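Points Values and the First Turn in a Skirmish Wargame
Banafsheh Babaei and Zixuan Deng

Last updated: May 9, 2022
Print this page | E-mail this page

4. Terrain, deployment and the first turn

4.1 Data used in this section

The analysis in Section 3 treated a force as the sum of its points and asked whether equal sums gave equal chances of winning. It left out the table. In Kiketti, as in most skirmish games with alternating activation, the player who moves first can reach cover, claim an objective or open a line of fire before the opponent has moved a model. The size of that benefit depends on where the scenery stands and on which models are able to use it. A points value fixed in the rulebook cannot take account of either.

We use the league records kept at Cillomdale, where games are played with painted forces of up to 1000 points a side. The set contains 347 games with complete turn sheets. A turn sheet gives the scenario, the player who chose the table edge, the order of activation in each turn, and the models removed from play. Games that ended by agreement before the third turn were left out at the outset and do not form part of the total. The remaining games yield 2081 completed turns, and the turn is the unit of analysis in 4.3.

Sheets were filled in by the players during the game. This has a known weakness: a player who is losing tends to write less. We compared the two sheets from each game and, where they differed on the order of activation, followed the one with the fuller record for that turn. Differences over which model had been removed were settled from the force lists where this was possible. Where it was not, the turn was kept for the activation analysis and left out of the analysis of losses.

4.2 Describing the table

The rules ask only that scenery be "fairly placed". For our purpose this is too loose. We therefore use the Ahmadpour score, which divides the table into equal squares and gives each square a value for cover, a value for height and a value for the ease of moving through it. The score for a table edge is the weighted sum over the squares that a model of average speed can reach in its first activation. The difference between the scores of the two opposite edges is taken as the imbalance of the table.

The score has three features that matter here. It ignores squares in the middle of the table unless a model can reach them at once, so a large central ruin has little effect on it. It treats a wood and a low wall as equal in cover, although a wood also slows movement; the slowing is picked up in the third value. It takes no account of the firing arcs of either force. A table may thus be scored as even and still favour a force with long-range weapons, if the open ground happens to run along its length.

We considered adding a term for firing arcs. The difficulty is that such a term can be worked out only when both forces are known, and players at Cillomdale set out the scenery before lists are exchanged. A score that uses information the players did not have would describe the game better but would be of no help to anybody laying out a table. We have kept to the simpler form and deal with range in the model itself, by means of a variable for the share of each force's points spent on long-range weapons.

Tables were scored from the layout plans attached to the sheets. Each plan was scored separately by the two authors. Agreement was good for cover and height and less good for movement, mainly over the treatment of hills. Some players regard the slope of a stepped hill as open ground and some as rough, and the plans do not always say which view was taken on the day. Where the sheet gave no ruling we used the wording of the rulebook, under which a stepped hill is open ground unless declared otherwise.

4.3 Model

For each turn we record whether the player with the first activation ended the turn with the larger share of points still in play, measured against the share held at the start of the turn. This gives a yes or no outcome. The outcome is modelled by logistic regression with terms for the first activation, the imbalance of the table, the share of long-range weapons in each force, and the turn number. A random effect is included for the player, as the same people appear many times in the records and differ widely in skill.

The turn number enters as a set of separate categories. A straight-line effect was tried and fitted poorly, which is to be expected: the forces are mostly out of reach of each other in the first turn, come into contact in the second and third, and are much reduced by the end. An interaction between first activation and turn number allows the benefit of moving first to change as the game goes on.

Forces drawn from the Sarkemetti list need separate treatment. Their light walkers may be held back and placed on the table at the end of the first turn, at any point along the player's own edge. A Sarkemetti player who holds back the walkers is hardly affected by the first activation in the first turn, since there are few models on the table to lose. We added an indicator for reserves held back, and repeated the analysis with all Sarkemetti games removed.

4.4 Results

Moving first has a clear benefit in the second and third turns and none that can be told from chance in the first. From the fourth turn onwards the estimate falls towards zero and the interval widens, as fewer models are left and the outcome of a turn comes to depend on single rolls. Removing the Sarkemetti games raises the estimate for the first turn slightly, but it remains within the range expected from chance.

The imbalance of the table has a smaller effect than we had expected when taken alone. Its effect is found mainly in combination. A player who has both the better edge and the first activation in the second turn does considerably better than the separate terms would suggest. The reason is probably cover: models that end the first turn behind scenery can move out, fire and be followed by a second friendly activation before the opponent can answer all of them. On even tables the same sequence is possible, though the firing model has usually taken a hit beforehand.

The share of long-range weapons works in the opposite direction on crowded tables and in the same direction on open ones. This agrees with what experienced players say and is of interest chiefly because the points values make no allowance for it. A heavy lance carrier costs the same on a table of woods and ruins as on a bare plain.

Figure 2. White sheet laid flat on a dark grey table, with a black curtain behind.

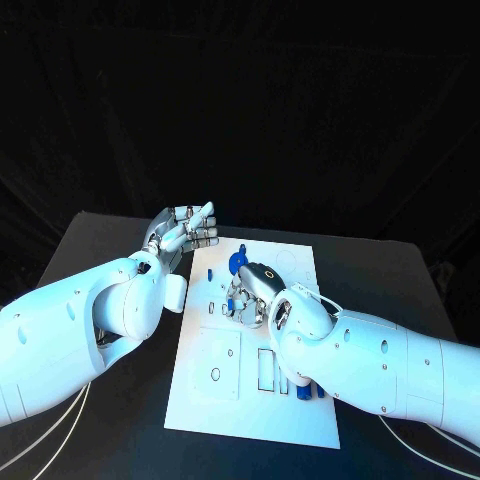 The random effect for the player is large. The gap between a strong and a weak player is wider than the gap due to the first activation in any turn, and any correction to the points values should be judged with this in mind. A small bonus to the player moving second would be fair on average but would not be noticed in most pairings in the league.

4.5 Checks

Three checks were made. In the first, each game was reduced to a single outcome and the analysis repeated without turns. The direction of every effect was unchanged and the intervals were much wider. In the second, the games played in January were left out, as the league was then trying a revised rule for choosing the table edge. The estimates moved very little. In the third, the scores made by each author were used in turn in place of the agreed score. The term for imbalance was somewhat weaker with one set of scores than with the other, and the difference could be traced to the hills mentioned in 4.2.

We also looked for an effect of model size. Taller models are harder to hide, and several players have replaced older figures with newer and larger ones on the same bases. The rules measure line of sight from the model itself, so a replacement of this kind changes how the force plays while its cost stays the same. The force lists give the unit but seldom the age or make of the figure, and no estimate could be obtained. Future turn sheets should have a space for this.

4.6 Bearing on the points values

The corrections proposed in Section 5 apply to the unit costs only. They assume an even table and an equal chance of moving first in the second turn. Where either condition fails, the corrected costs should be read as a starting point, and the edge choice given to the player who lost the roll for first activation.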